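July 28, 2023

**Carpet, long room at Drummond**

Picking this up from the May notes, which stop halfway through a sentence about edge glue. I don't remember what the rest of the sentence was going to be. The edge by the door is lifting again, so I suppose it was going to be optimistic.

Question for the day: do we clean the carpet, patch it, or take it up. The Hutlow people want us to take it up and buy theirs. The Betstead people want us to clean it with their powder. Neither of them has been in the room, as far as I can tell, so I spent the morning on my knees with a lamp and a bucket.

**What we have**

Gray and white speckle, short pile. No idea who made it. It was down before we moved in and the lease only says "floor covering." The speckle does its job a little too well. Dirt disappears into it, and so do small screws, solder balls, clipped wire ends and anything pale you drop. I've been told more than once this week that the floor is "basically clean." Ran the flat of my hand over a patch near the bench that everyone agreed was clean and came away with grit and a bit of cable tie. So I don't put much weight on how it looks from standing height.

Same goes for wear. People say the walkway is worn out. I wanted to see that for myself, so I put the lamp down low and looked along the pile. It's flattened, yes. When I brushed it up with the stiff brush it stood up again and looked like the rest, at least for the time I was there. Flattened and worn out are two different complaints and only one of them costs money.

**Betstead powder**

Sample tub, came with a leaflet. The leaflet says to sprinkle, brush in, leave, vacuum. It also says "visible results in one treatment," and I'd like to know visible to whom.

Marked out two squares with masking tape behind the shelving, where nothing gets walked on much, then two more in the walkway. In each place one square got the powder and the other got the same brushing and the same vacuuming with no powder at all. The leaflet doesn't suggest a comparison square. Leaflets never do.

Left it 40 minutes, phone timer. Vacuumed with the Sada upright, slow passes both ways, same passes on all the squares.

- Walkway, powder: better than before. Pile up, a little lighter.
- Walkway, no powder: better than before. Pile up. Lighter? I wrote "maybe" at the time and will leave it as maybe.
- Behind shelving, powder: no change I'd swear to. Smells of fake lemon.
- Behind shelving, no powder: no change, no lemon.

Asked two people to come over and say which of the walkway squares was the treated one. They both bent down, sniffed and pointed to the right one, so that test was worthless. I should have aired it first. Will ask again on Monday once the smell is gone and I've pulled off the tape labels, which in hindsight also had the answer written on them.

My view for now is that the brushing did nearly all of it. The powder may have done something. I wouldn't buy the case.

One thing against it: there was a fine white residue left down in the pile afterward. Hard to see because of the white in the speckle, but you can feel it, and it came up on a damp black cloth. Went over both treated squares a second time and still got some on the cloth. I don't want loose powder in a room where people lie on the floor to get at the underside of things. Stopped there.

**Water and a drop of dish soap**

Did this mostly to annoy the leaflet. Wrung-out cloth, dab, no rubbing, dry towel on top with a toolbox for weight. Tried it on the coffee ring near the window end and on the dark smudge by the printer table.

Coffee ring went pale and then, an hour later, came back. Not all of it. I think it's wicking up from below, so there's more coffee in the backing than there ever was in the pile, and whoever spilled it did what we all do and wiped the top. Second round with a longer press left it fainter. Check again Monday before anyone calls it gone.

The smudge by the printer table didn't care about soap. It's probably grease, or graphite, or both. Left it alone. The old advice in the folder is white spirit, and I'm not putting white spirit on a carpet when I don't know what the backing is or what it's stuck down with. If somebody wants to try it, try it on the offcut in the cupboard first, outdoors.

**The lifting edge**

Doorway side. The edge has come up along the metal strip, enough to get two fingers under. Notes from May claim it was "fixed." What was done in May was double-sided tape, and what's there now is double-sided tape with a thick coat of fluff on it, stuck to nothing.

Pulled the old tape and scraped. The slab under there is dusty and sheds if you rub it, so I doubt any tape was going to hold for long. Vacuumed it, wiped it, let it dry, put down a short run of new tape as a trial. Pressed with the roller. I'm calling this "taped," and please would the next person also call it taped. It catches the wheels of the low cart if you come in fast. It caught the cart before, it didn't catch it in three tries this afternoon, and three careful tries by the person who did the repair aren't evidence of much.

If it lifts again the strip wants to come off and go back on properly with the edge tucked. That's a half day with the door blocked.

**Noise**

Part of the Hutlow pitch is that their tile is quieter. Quieter than what is left open. I dropped a socket wrench from knee height on our carpet and on the bare slab in the hallway. The carpet is a lot quieter than the slab. I didn't need Hutlow for that and neither did they, but it's the only comparison their sheet makes once you read the small type: theirs against bare concrete. Ours against bare concrete would look just as good on a chart.

I asked by email if they had a number for their tile against an ordinary low-pile carpet. Answer was a second copy of the same sheet.

**Light and color**

The other claim, theirs again, is that a darker tile would "hide soiling and reduce glare." We've got the opposite trouble. The speckle already hides soiling and I'd like it to hide less. As for glare, with the lights full on the floor does look bright, brighter than I think of it from memory. I don't find it a nuisance, and a darker floor would mean more time on hands and knees with a flashlight looking for black screws. I'd take plain mid-gray with no pattern if anyone offered it. The sheet has a dozen colors, all patterned, all named after kinds of weather.

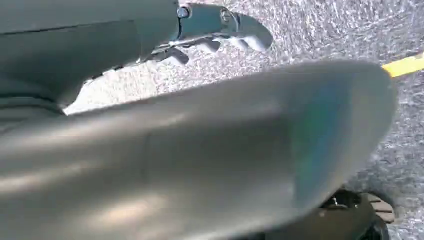
*Long room carpet, gray and white speckle, lights on.*

Compared that to the Hutlow sample card on my screen and then put the card itself down on the floor under the same lights. The card looks darker on paper than it does on the floor. Their "Drizzle" is near enough our own carpet that I'd have trouble picking them apart across the room. So the option nearest to hand is paying to replace a speckled gray carpet with a speckled gray carpet.

**Cost, such as it is**

Hutlow: 400 for the walkway only, tiles and adhesive, fitting extra, "subject to survey." I read "subject to survey" as "more." Lifting the old stuff isn't in there either, and neither is whatever we find under it. Given how the slab looks at the door I'd expect to find something.

Betstead: 90 for the case. See above about residue.

Stiff brush: already own it. Handle is loose. Put a screw in it today.

**Where I've ended up**

Keep the carpet through the winter. Brush and vacuum the walkway properly once a week, by which I mean on the calendar with a name next to it, not "when it needs it," because the speckle will tell you it never needs it. Proper vacuuming means slow, in both directions, and emptying the Sada first. I emptied it before starting this morning and it was packed solid. I suspect a fair amount of the worn-out carpet theory is a full vacuum.

I could be wrong on the walkway. If the pile is flat again by midweek after today's brushing, then the fibers have had it and the tile people get a second hearing. I'd still want a loose tile from them to walk on for a month before anyone signs.

Somebody is going to say the whole thing took a day and the conclusion is "use the vacuum." Fine. It's cheaper than the other conclusions.

**Left to do**

- [ ] Repeat the blind look at the walkway squares, no labels, no lemon
- [ ] Coffee ring, look again, press again if it's back
- [ ] Check the taped edge after the cart has been through at normal speed
- [ ] Find out what the backing is. Offcut in cupboard, peel a corner – take a knife
- [ ] Ask Drummond office who pays if the slab is bad. Ask in writing
- [ ] Send the rest of the powder back, or give it to whoever likes lemon
- [x] Brush handle
- [ ] New bags for the Sada, pack of 5. The ones in the drawer are for the old machine and don't fit, I tried

Masking tape squares stay down until I've looked at them again. Please walk on them as usual, that's the point of the ones in the walkway, and please don't tidy them up.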